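Speaker notes: Care of the exhaust and lower fittings
Workshop safety and maintenance talk, Truvton Training Centre
Slides 1 to 5

Before starting

Please have the lights at the front turned down and the side lights left on, so that those attending can take notes. Handouts are on the table by the door. Questions are taken after slide 3 and again at the close. The talk follows the session on tyres and chains given in February and assumes that those present have attended it or read the notes.

Slide 1. Purpose of the talk

Welcome the group on behalf of the Centre. State that the talk deals with the outside of the exhaust system and the parts fitted near it, and that engine work is outside its scope. Members of the Flistano riding scheme are required to carry out the checks described today before each machine is returned to the store. The scheme recorded 358 returns last year. The written check was missing from 5 of them, and the scheme office has asked that every return be complete in future.

Slide 2. Heat

Allow two minutes. An exhaust stays hot long after the engine is switched off, and its colour gives no warning. A machine that has been ridden must stand until the silencer can be approached safely. Gloves are to be worn in all cases. Loose sleeves are to be fastened. Ask the group where they would place a machine while it cools, and take two or three answers. The preferred answer is the marked bay at the Dobos Road entrance, away from the fuel cupboard.

Slide 3. Cleaning

Wipe dust from painted and dark panels first, using a soft cloth and clean water. Metal surfaces are then cleaned with a separate cloth. Work along the length of the tube and not across it, as marks made across a brushed finish are hard to remove. Harsh pads must not be used. The cleaner supplied by the Centre is Cludico, order number 3311, in bottles of 200 ml. It should be put on the cloth and never poured on the part.

Pause for questions. If asked about rust, refer the speaker to the handout, page two.

Slide 4. Where to look

Leave the slide up while speaking.

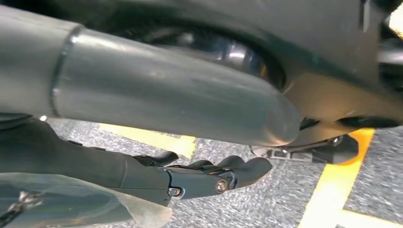
Page last changed: May 16, 2021

Begin with the raised collar on the silver tube. A joint of this kind should be looked at all the way round, with a hand lamp if needed, for soot or fine cracks. Go on to the rounded end, then to the dark bracket beneath it. Remind the group that brackets and bolt heads collect dirt and are often passed over. Any bolt that can be turned by hand is to be reported and the machine kept back. Members should not tighten it themselves.

The dark panel over the tube has dusty patches, and these may be used to repeat the advice given on slide 3.

Slide 5. Recording the check

Show the form. Each line must be signed, including those where no fault was found. Forms go in the tray at the stores counter on the same day. A form handed in late is treated as missing.

Take final questions. Collect spare handouts and return the hand lamp to the stores.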